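Residents | Meetings | Notices | Garden | Contact

Vondham Court > Meetings > Minutes > January

Minutes of the general meeting of residents, Vondham Court

The meeting was opened at 6.40 pm in the ground floor lounge by Huia McAlister (chair). Minutes were taken by Noeline Tomoana. I ask in advance for patience with my English. Corrections can be put under my door at unit 6.

Apologies were received from the residents of units 2 and 11. The minutes of the previous meeting were accepted with one correction: the side gate is to be locked at 10 pm and not at 9 pm as I wrote.

1. Hot water

Huia reported on the hot water in the rear building. The plumber from Ibarra has visited twice. At the first visit he changed the valve on the second floor, and the residents of that floor said the water became better for some days and then it was the same as before. At the second visit he opened the cupboard beside the laundry and found that the old pump is too weak for the length of the pipe. He recommends a new pump. The written quote is $1329 with fitting included. A second quote was asked from Mendham but it has not arrived.

There was a long discussion. Several residents of the front building asked why they should pay for a pump which serves only the rear. Huia read from the by-laws the paragraph on shared services, where it is said that pipes and pumps outside the units belong to all. It was then asked if the cost can be taken from the maintenance fund without a special levy. Huia confirmed that it can.

Decision: the Ibarra quote is accepted if the Mendham quote does not arrive before the end of the month, or if it is higher. Carried, with one person against.

2. Water restrictions and the garden

The council has sent a letter on the use of water in summer. Sprinklers are permitted only before 10 am and after 4 pm. Watering by hand, with a hose that has a trigger nozzle, is permitted at any hour. The letter is on the noticeboard beside the lift.

Noeline (myself) proposed that the lawn at the street side be left to go brown until autumn, and that the water be kept for the lemon trees and the vegetable beds. This was not popular with everybody. The resident of unit 9 said that a brown lawn gives a poor impression to visitors and that the kikuyu has been green there for many years. After discussion it was agreed to water the street lawn once in the week, in the evening, and to look at it again at the next meeting.
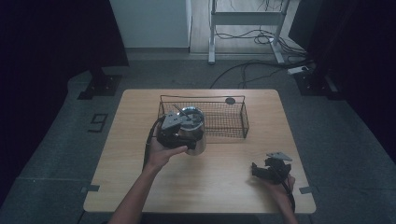

Can residents use the rainwater tank for their own balcony pots?

Residents may take from the tank what they can carry in a watering can, but a hose must not be connected to it, as the vegetable beds have the first claim on this water.

The tap of the tank drips and the ground under it is always muddy. Huia will buy a new washer. The cost is small and no vote was needed.

3. Bins and recycling

The yellow bins are again full of things which do not belong there, most of all soft plastic and nappies. The collection truck refused one bin in the week before the meeting and left a red sticker on it. It was agreed to print a clear sign in bigger letters and to fix it on the wall above the bins, not on the lids, where it washes off.

Cardboard boxes must be flattened. This was said also at the last two meetings.

4. Letterboxes

The locks of the letterboxes are old and the keys of three of them do not turn. The firm Tiro offers to change the whole row for $300, or the three locks only for $290. The meeting found this difference very strange, and a resident asked me to check if there was a typing mistake. I have checked and this is what the paper says. Decision: the whole row will be changed. Carried, all in favour. Each unit will receive two keys.

5. Other business

The resident of unit 4 asked that the washing is not left on the lines overnight. Agreed as a request, not as a rule.

Huia reminded everyone that bicycles must not be chained to the handrail of the ramp.

A motorbike without number plate stands in the visitor parking. If the owner does not come forward, a notice will be put on it.

The meeting was closed at 8.15 pm. The next meeting will be in the same lounge, and the notice will be put beside the lift.

Contact the office | Copyright Vondham Court Residents | Back to top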